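Boards > Grasping & Manipulation > Bin Picking > Self-supervised grasp learning, the 209 hour question

grelcombe_lab
Monday, April 1, 2019

OK so I finally have numbers worth arguing over. Some of you saw my thread back in December where I was whining about wall grasps, and a few people told me to stop hand-tuning the candidate sampler and let the arm collect its own labels. Fine! You won. I let it run.

The setup is dead simple. Bar-shaped blocks in a metal bin, one camera looking in, arm tries a pinch grasp, lifts, checks finger width, writes down a one or a zero, drops the block back in. Then it does that again until I get sick of the sound. Total was 1,326 attempts over a couple of weeks, with me babysitting more of it than I'd like to admit. The network sees a depth patch rotated to the gripper angle and spits out one number, chance of success. I take the best scoring candidate and go.

What surprised me is where the improvement came from. Out in the open part of the floor, the learned scorer barely beats my old geometric rule. Both are good, both miss in dumb ways. Near the walls is where it gets fun. The old rule would happily pick a grasp across the short side of a block hugging the wall, and then one finger has no place to go and the whole thing stalls out on contact. The learned one figured out to grab those near an end and come in at a tilt (I never gave it a tilt prior, it just had tilt available as an action).
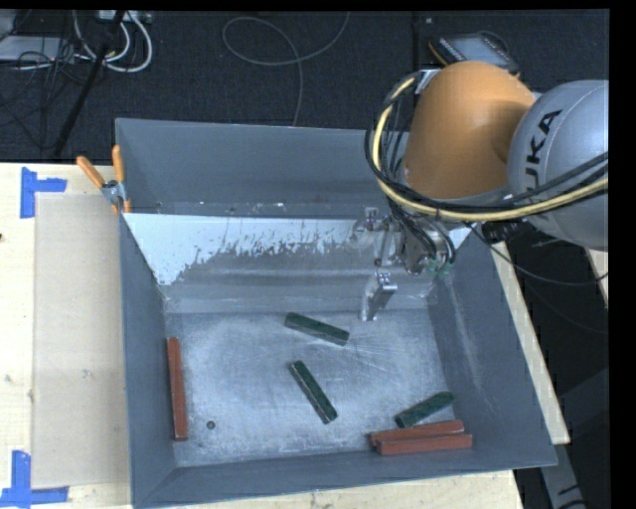 Three green, three reddish-brown. The one on the far left, running along the wall, is the kind I mean.

I held out 25 arrangements that were never in training, all placed by hand so they'd be nasty, and ran both methods on every one. The old rule cleared the bin completely in four of them. The learned scorer cleared it in 20. I know that's a small test. I'm still grinning.

Couple of things I'd do differently. I'd randomize the drop location way harder, because blocks let go over the same spot end up in the same few spots, and your data gets lopsided fast. And I'd log the approach force from day one instead of bolting it on halfway through. Half my failures just say "zero" and I have no clue which kind of zero.

Ask me stuff!

PhongDiep
Congrats, that's a nice jump. But I'm going to be the annoying guy. You changed two things at once. Your old rule only did straight-down grasps, right? And the new one gets to tilt. So how much of this is the learning and how much is just having tilt? I'd give the geometric rule the same tilt options and rerun your hard set before telling anybody the network did it.

grelcombe_lab
Ugh. Yeah. The old rule is straight down only. I kind of knew someone would say this and I was hoping it'd take longer than an hour.

My defense is that the geometric rule has no idea WHEN to tilt, so I'd have to write that part by hand, and writing that part by hand is exactly the thing I was trying to get out of.

PhongDiep
Sure, but "if the finger volume hits the wall, try the tilted ones" is maybe ten lines. You already have the bin model for collision checks. It's a fair baseline and it's cheap.

astau_fan
I disagree with Phong a little. If you keep adding lines to the baseline until it ties, you've proven a patient person can match a network on one bin. Then you swap the bin and the patient person starts over. We went through this at Giáp with a totally different part and the hand rules had to be redone every single time the fixture moved.

PhongDiep
Then show the bin swap! That's a different claim and it needs a different test. Right now the claim is "learned beats geometric near walls" and the geometric one had an arm tied behind its back.

nhi.dang
Jumping in on the data side. Are your attempts split by time or shuffled? With the same blocks going back in the same bin, the state after attempt N looks a lot like the state before N+1. If you shuffled single attempts into train and validation, your validation curve is way too pretty. Doesn't touch the hand-placed set, but it'd mess with when you stopped training.

grelcombe_lab
Shuffled. Crap. OK that one hurts more than Phong's.

I'll re-split by session. I've got 209 hours of arm time on the log counting all the false starts, so there are plenty of session breaks to cut at.

nhi.dang
Session split is what I'd do. Also, are you treating block color as nothing? Depth only?

grelcombe_lab
Depth only, yep. Red or green is all the same to it. I thought about adding color for the shiny floor, the depth gets spotty on bare metal, but I figured it'd latch onto something stupid like a scratch.

tmk_allow
It would 100% latch onto a scratch. Ours did. We trained with RGB in a beat-up bin and the scorer got weirdly fond of one scuff. Replaced the floor and it fell apart. Stay with depth and just fill the holes.

PhongDiep
^ agree with this completely, for once.

grelcombe_lab
Plan for this week: tilted geometric baseline, session split, retrain, same hard set. If the gap shrinks to nothing I'll post that too. I'm betting it shrinks by half. Phong, what's your bet?

PhongDiep
All but three arrangements. Loser writes the collision checking docs.

grelcombe_lab
Deal.

Comments (3)

mossy_encoder: Please post the failures by type when you rerun. "Zero" isn't a category, you said it yourself.

R. from Astau: Is finger width enough to call a lift good? We got false ones when the gripper closed on a corner and the block slid out a second later.

grelcombe_lab: @R. I check it twice, once at lift and once above the rim. It still lets a few through, so I went over the hard set by eye.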